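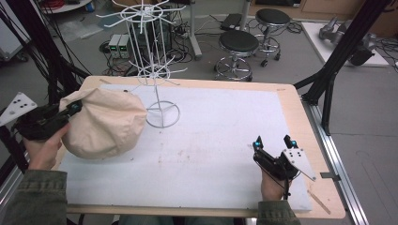 Going back through your old posts: speaker notes

Talks > Blogging and newsletters > Notes

Speaker: Marjan Salehi
Event: Brulanside Bloggers' Meetup, April
Slot: 20 minutes plus questions

Before starting

Check the clicker. Ask Xolani to wave when I have five minutes left. Water on the lectern, not on the laptop table.

Opening

Say hello, say the name of the blog. Faltden is a personal blog with food in it. It began as a place to put recipes for my sister and turned into a place where I write about whatever happened that week, with a recipe at the bottom if I cooked one. Most people who read it skip the recipe. I know this from the comments, where they ask about my knee.

Last winter I went back and read the whole archive, start to finish. I want to talk about how I did it, what I kept, what I took down and what I would do differently. I am not going to talk about search traffic. Piroska Bárány is doing that after the break and she knows far more than I do.

Slide 1: The archive

The blog has a little over – no, say it straight. There were 500 posts when I started. The oldest were written on a phone. A lot of them had no title apart from the date. Pictures had gone missing when I moved from my first host to Plurkex, and I had never gone back to check.

Pause here. Ask for hands: who has read their own first post in the past year? Don't comment on how many go up, move on.

Slide 2: Why I started

A reader wrote to me about a post on my grandmother's lentil soup. She wanted to print it for her mother and half of it was missing. The first half was me complaining about a landlord. The second half, the part with the soup, had been lost in the move. I had the soup in a notebook, so I typed it up again and sent it to her. Then I opened the post next to it, and that was broken as well.

I thought it would take a weekend. It took from November to the end of March.

Slide 3: How I did it

Read this slowly, people will want to write it down.

First, I exported everything and saved a copy on a drive that stays in a drawer. I didn't touch a single post until that was done. Kianoush Yazdani talked me into a second copy, kept at his place, and I have one of his in return. If you have a friend with a blog, swap drives.

Then I made a plain spreadsheet. Title, address of the post, month, and a column called "what to do." The column could only say keep, fix, hide or delete. I tried having more choices than that at first and spent an evening arguing with myself about the difference between "fix" and "rewrite."

I read for 15 minutes a day, before work. I set a timer. Some mornings that covered one long post and some mornings it covered nine short ones. On weekends I sometimes did more, and those were the days I made bad decisions, so later I stopped working on it on weekends.

I did no editing while reading. Reading came first, all of it, and the edits came after. This was the best rule I had. Posts I wanted to delete in December looked fine by February, once I had read what came after them.

Slide 4: What I kept

Nearly everything. That surprised me. I expected to be embarrassed and I was, but mostly by the spelling and by how often I wrote "yummy."

I kept the bad recipes if the story around them was good. There is a post about a rice dish that burned so badly I threw out the pot. The recipe is no use to anyone. The post has my father in it, on the phone, telling me which pot to buy. It stays.

I kept opinions I don't hold anymore. I used to be very firm about not freezing bread. I freeze bread every week now. I added one line at the top with the month I changed my mind and left the rest alone.

Read the line out loud: "I freeze bread now. The rest of this post is how I used to think."

Slide 5: What I hid or deleted

Hidden means it is still there for me but the public can't open it. Deleted means gone, apart from the copies in the drawer.

I hid posts about other people's children. When I wrote them the children were babies. Some of them are now in middle school and can search their own names. I wrote to the parents and asked. Two families said leave it up, the rest said take it down or didn't answer. If they didn't answer, I took it down.

I hid a run of posts from the year I was getting divorced. They aren't cruel, but I wrote them at night and I can tell.

I deleted giveaways that ended long ago, notices that the blog would be quiet for a week, and one review of a bakery. The bakery was Siddiqui, on the corner by the library. I had written that the service was slow. It was slow one time, on a holiday, and the post had been sitting there for years as the only thing I ever said about them. I have bought bread there since and never wrote that down. I took the post out and wrote a new one.

(If short on time, skip the bakery and go to slide 6.)

Slide 6: The longest post

The longest one came to 3499 words. It is about moving apartments. I read it twice and there isn't a single meal in it, except for crackers eaten on the floor. When it went up, I apologized in the first paragraph for the lack of food and promised a proper recipe next time.

That post got more letters than any other I had written up to then. People wrote about their own moves. I apologized for it and they answered it anyway. I took the apology out during the fix round. It is one of the few places where I changed the old text without leaving a note, and I still go back and forth on whether I should have.

Ask the room what they would have done. Take two answers at most.

Slide 7: Things I got wrong

I changed the addresses of some posts when I gave them proper titles. Every link to them from other blogs stopped working. Plurkex lets you set a forward from the old address to the new one, but you have to do it by hand and I didn't know. Simin Mazandarani spotted it when her own link to my pickle post went nowhere. Fixing that took me most of March.

I also republished a few old posts by mistake. They went out by email to everyone on the list as if they were new. One was a holiday greeting. People were kind about it – several wished me happy holidays back, in February. Turn off the email sending before you begin. Put it at the top of your spreadsheet in large letters.

And I didn't tell readers what I was doing. I thought they wouldn't notice. A few wrote to ask why a favorite post had gone, and I had to explain it one person at a time. A short note on the front page would have covered it.

Slide 8: What changed in how I write now

Keep this part brief.

I give every post a title that says what it is about. If there is a recipe, I save it as a separate file as well. I ask before I name someone, and I don't write about children at all, including my niece, who would like me to.

I don't apologize for the posts with no food in them. I still feel the urge to. Talking about myself for a whole page is hard for me even now, and reading the archive showed me that I used to hide behind the recipe when something in the story got uncomfortable. You can see the exact paragraph where I do it. "Anyway, on to the cake."

Slide 9: If you want to try it

Pick one year, not the oldest one. Your second or third year is easier to read.
Make the copy first.
Turn off email sending.
Read all of it before changing any of it.
Leave addresses alone.

The blank spreadsheet is on the handout page. Xolani Nkosi has printed copies by the door for anyone who prefers paper.

Questions

Likely ones:

Did traffic go down? A little in January, then back to where it was. Send them to Piroska for the rest.

How do you decide between hiding and deleting? If I might want to read it again, I hide it.

Did you find anything you had completely forgotten? Yes. A post about teaching a neighbor to make flatbread. I have no memory of the day. I remember the neighbor.

Would you do it again? One year at a time, every January. The next one is already in the spreadsheet.

Thank Xolani for the room. Remind people the break ends at 3:30 and the coffee is in the hallway.

14 shares | 6 comments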